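4. Dark knits: looking over, hanging and putting away

Plunach house guide, revised 28 January 2023
Compiled by Miloslav Hubáček

This section covers heavy knits in black and dark gray: sweaters, pull-on sleeves, throws. Washing is in section 3. If you skipped section 3 and washed it hot, section 4 won't help you.

You will see a lot of advice about knits that comes printed on a tag. Treat it as a suggestion from someone who wanted to sell you the knit. "Keeps its shape" usually means it kept its shape on a store hanger for a week. We kept the steps below because they made some difference in our own closets, and we dropped several that didn't, including anything involving a freezer.

4.1 Looking it over

1. Choose a place with a light floor or wall behind the fabric. Lint and thin spots are hard to find in dark knit against a dark background.

2. Let the fabric hang. Don't stretch it yet.

3. Start at an edge and work up. Hems and cuffs go first, whatever the label says about reinforced edges.

4. Look along the ribs from the side. In ribbed knit a pulled stitch breaks the line, and you will notice the break sooner from a low angle than from straight on.

5. Check again from a second side. A shine in one area may be wear, or it may be the window. Turn the fabric before deciding. If the shine moves, it was the window.

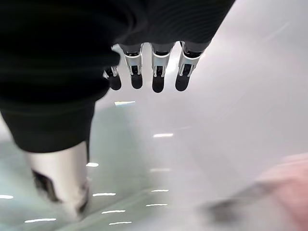
Fig. 4-1. Faint ribs in dark fabric, with a lighter gray sheen toward the brighter side.

Note: A fabric shaver will take off pills. It will also take off knit. The one we bought, a Planilik, came with a guard setting described as safe for all fabrics, and we would not put that in writing ourselves. Try it on the inside of the hem first.

Caution: Do not cut a loose loop. Ease it through to the back with a blunt needle and leave it there.

4.2 Hanging or laying flat

The usual rule is to lay every knit flat. We followed it for a winter and ended up with a floor full of sweaters and creases in the elbows. The better rule depends on weight. Put the piece on a kitchen scale when it is dry.

1. If it weighs 195 grams or less, drape it however you like. Thin knits can take it.

2. If it weighs more, give it wide support across the middle and let both sides fall freely. No clips, no pegs, and no wire hanger even if it has been wrapped in foam.

3. Keep the hem off the floor. Carpet fiber clings to dark knit, and the lint roller only gets the top layer.

4. Smooth the plain areas with the flat of your hand, downward. Leave ribbed areas alone. Ribbing that has been pressed out wide does not always come back.

5. Leave it for 17 minutes, then look at the hem again. If it has dropped on one side, the support is uneven. Move the fabric. Don't pull the short side down to match.

Where does 17 come from? Provham's old care sheet said fifteen to twenty, with no reason given. We timed a few pieces, and by 17 the ones that were going to slide had slid. Take it for what it's worth.

4.3 Furniture and carpet nearby

1. Clear any low furniture with rough corners away from the fabric. Run a hand along the lower edge first. A beveled edge is kinder to knit than a square one, though a chipped bevel is worse than either.

2. Check the feet. A short leg on carpet can hold down a trailing hem without your noticing, and then the next tug does the damage.

3. If knit has to hang near metal joints, hinges or pins, keep the folds loose and lift the fabric off. Never drag it sideways.

4. Vacuum before, not after. Vacuuming under a hanging sweater puts dust into the sweater.

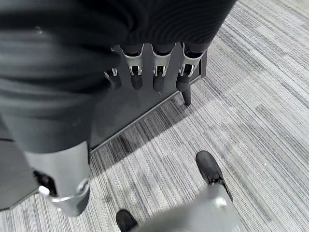 Fig. 4-2. Dark gray knit with a ribbed section, draped above the floor. A short black leg rests on the carpet behind.

Note: Felt pads sold as "snag-proof" may protect the floor. We have not seen them do much for the fabric.

4.4 Putting away

1. Fold along the seams where there are seams. Sleeves go in last.

2. Put the heaviest piece at the bottom of the stack.

3. Skip the vacuum bags. They save space in September and cost you a long evening of steaming later.

4. Cedar is fine if you like the smell. Whether it does anything about moths after the first year is another matter. Sand it lightly, or stop counting on it.

5. Refold the stack halfway through the season along different lines.

Caution: Do not store knit that has only been aired. Moths care about skin and food, and airing removes neither. Wash first, see section 3.

Reader comments

wendle_k: The weight rule is the first thing in this guide I've used. My gray cardigan came in at 276 grams and I'd had it on a hanger for years. One shoulder is a good bit lower than the other.

Rotich reader: Disagree on vacuum bags. Acrylic comes out fine. Wool, okay, maybe not.

M. Hubáček: Acrylic does come out fine. Will add it in the next revision.

patty from upstairs: What about a throw with fringe? Does the hem rule count the fringe or the knit part?

M. Hubáček: The fringe. It picks up more than the knit does.

tobol: Tried cedar, got moths in the cedar drawer.

Questions about this guide: use the Plunach contact form | © Plunach | Back to top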